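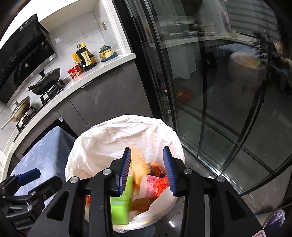 Figura 3. Dedos separados sobre el cubo, sin cerrar.

3. Práctica del cubo de basura

Esta sección supone que ya has terminado la anterior y que la pinza abre y cierra sin rascar. Si rasca, vuelve atrás. El club Arkham no tiene servicio técnico; tiene a Radwa Ouali con un destornillador, los días que le apetece.

La práctica consiste en sacar envoltorios de un cubo con las pinzas de mano y grabar cada intento para el proyecto Honley. Suena humilde y lo es. A cambio, una bolsa arrugada plantea más problemas de agarre que todos los cubitos de colores del armario, que el modelo ya recoge con una soltura bastante antipática.

3.1 Preparación del puesto

1. Coloca el cubo en el suelo, con espacio para moverte por al menos dos lados. Se trabaja inclinado y la espalda lleva la cuenta.

2. Pon una bolsa nueva y dobla el borde por fuera hasta que quede sujeta. Si la bolsa baila, el agarre saldrá acompañado de la bolsa entera y tendrás una grabación preciosa de una tarea distinta.

3. Llena el cubo con envases limpios: envoltorios, vasos de papel, mallas de fruta, bolsas de plástico. Deben quedar amontonados sin apretar. Nada de restos de comida, vidrio ni latas abiertas.

4. Comprueba que los fuegos de la cocina están apagados. Hazlo tú, aunque alguien te diga que ya lo ha mirado.

5. No ordenes la encimera. Los botes y las sartenes se quedan donde estén; queremos una cocina con pinta de cocina. Ayman Abdel Rahman despejó una vez el puesto entero con la mejor intención y hubo que repetir la tarde.

6. Abre una sesión nueva en Plutell y escribe tu nombre completo. "Yo" no es un nombre completo.

NOTA. El puesto está pensado para dos personas, cada una con su pinza. Si trabajas en solitario, márcalo en la ficha antes de empezar.

3.2 Comprobación de la pinza

1. Revisa los tornillos visibles del cuerpo. Si alguno gira con el dedo, apriétalo con la llave del estuche hasta que ofrezca resistencia y para ahí. El par de apriete recomendado es "sin entusiasmo".

2. Pasa un paño seco por las almohadillas azules. El relieve tiene que verse limpio.

3. Cierra los dedos en vacío y mira si las almohadillas quedan enfrentadas. Si una queda más alta que la otra, afloja el soporte, alinéala y vuelve a apretar.

4. Abre del todo. Los dos dedos deben llegar al tope a la vez.

5. Limpia la lente. Sin la camiseta.

PRECAUCIÓN. Mantén los dedos propios fuera de los dedos de la pinza. No aprieta mucho, pero sí lo bastante para que digas algo delante del micrófono, y luego Aicha Tahiri tiene que escucharlo cuando revisa los audios.

3.3 Ejecución del agarre

1. Empieza con la pinza abierta y fuera del cubo. Espera a que Plutell muestre el indicador de grabación.

2. Elige un objeto antes de moverte. Si cambias de idea a medio camino, termina el movimiento, retírate y graba otro intento. Las dudas se aprenden muy bien, y el modelo ya tiene las suyas.

3. Baja despacio hasta que las almohadillas queden a los lados del objeto elegido. No empujes el montón para hacer sitio.

4. Si el objeto está debajo de otro, retira primero el de arriba y regístralo como intento aparte.

5. Cierra con un gesto continuo. Un solo cierre por intento, sin picotear.
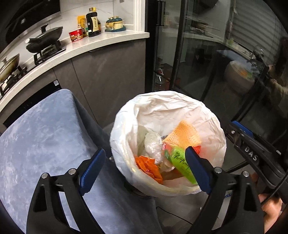
6. Sube en vertical hasta superar el borde de la bolsa y solo entonces desplázate hacia un lado. Las mallas se enganchan con lo que tengan cerca; si arrastras algo más, sigue hasta el final y anótalo como agarre múltiple.

7. Suelta el objeto en la bandeja de descarga. Dejarlo caer desde la altura del pecho no cuenta como soltar, por mucho que Thảo Ông defienda lo contrario con argumentos físicos.

8. Vuelve a la posición inicial y cierra el intento en Plutell.

NOTA. Los cables van por el suelo y no se apartan con el pie durante la toma. Antes de cambiar de lado, mira dónde pisas.

NOTA. Cuando trabajéis dos, turnaos. Las pinzas no deben entrar en el cubo al mismo tiempo salvo en los ejercicios a dos manos de la sección siguiente. El choque de pinzas es el incidente más repetido del cuaderno y también el peor explicado: según las fichas, siempre fue la otra persona.

3.4 Problemas habituales

El objeto resbala al subir. Limpia otra vez las almohadillas y prueba a agarrar por un pliegue. Los plásticos lisos dan guerra; si fallas tres veces con el mismo, pasa a otro y deja los fallos grabados. No los borres.

La bolsa del cubo sube con el objeto. Has bajado demasiado o has agarrado demasiado cerca de la pared. Abre, retírate, recoloca el borde y marca el intento como nulo.

La imagen sale movida. Algo de desenfoque es admisible. Si no distingues los dedos de la pinza del fondo, baja la velocidad.

Hay reflejos en los cristales. Déjalos. Las puertas acristaladas reflejan media habitación y el modelo tendrá que convivir con ello, igual que nosotros. Lo que sí se pide es que nadie salude al reflejo.

Plutell no guarda. Anota el número de intento en papel y avisa a Ásdís Thoroddsen. No reinicies el portátil: en noviembre alguien lo reinició y se perdieron 64 intentos, entre ellos los únicos buenos con vasos de papel.

3.5 Cierre de la sesión

1. Comprueba que el número de intentos de Plutell coincide con el de tu hoja. Si no coincide, manda la hoja.

2. Clasifica cada intento como válido, múltiple, fallido o nulo. "Casi" no es una categoría, aunque se ha solicitado por escrito.

3. Guarda las pinzas en el estuche con los dedos cerrados.

4. Devuelve los envases limpios a su caja y tira los que estén rotos. En un cubo de verdad, a mano.

Recuento a 26 de enero de 2019: 479 intentos válidos. Faltan sobre todo agarres de objetos parcialmente tapados, así que quien tenga turno esta semana puede empezar por ahí. Las hojas en blanco están en la carpeta Farouk, detrás de las llenas.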